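Workshop notebook – Farkwood map, script side
January 16, 2026

Spent the morning on the sell point at Plismont, which has been paying for wood chips twice. Testers noticed this in September and, being testers, kept it to themselves until they had bought the whole valley.

Cause: two triggers stacked on the same spot, one left over from before I moved the mill. Deleted the old one. Price is right again, one delivery, one payment. Save games with the extra money stay as they are. I'm not going to audit anyone.

Next, the log. A clean load of the map gave 1662 lines, of which 287 were the same warning about a missing collision mask on the fence posts. Fixed the mask on the parent post and re-exported. The warning is gone. The fence now also stops the player, so the shortcut behind the dairy is closed. I liked that shortcut.

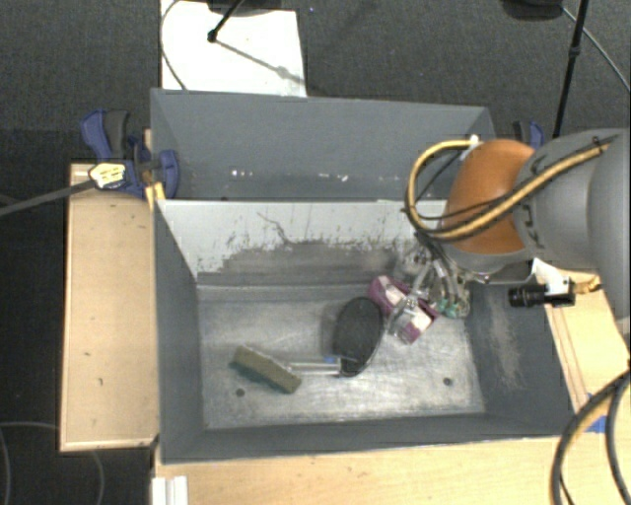
2 min read

Afternoon: the Pramar trailer. With the tipper raised, the fill plane pokes through the front wall and you get a little triangle of wheat hanging in the air. Moved the plane in a touch and lowered its maximum height. Looks fine with wheat and barley. Sugar beets still poke through, but they poke through everything.

Tried the Polat loader script again to see if it plays along with the new trailer. It does, as long as you attach the loader first. Attach it second and the game sits there thinking about its life until you kill it. Suspect the attach event fires before the node index is filled in. Put in a check and three print lines, all of them rude, so take those out before release.

Still open:
Dairy door sound plays at full volume from across the map
Polat attach order, see above
Multiplayer test of the Plismont fix on a dedicated server, with a fresh save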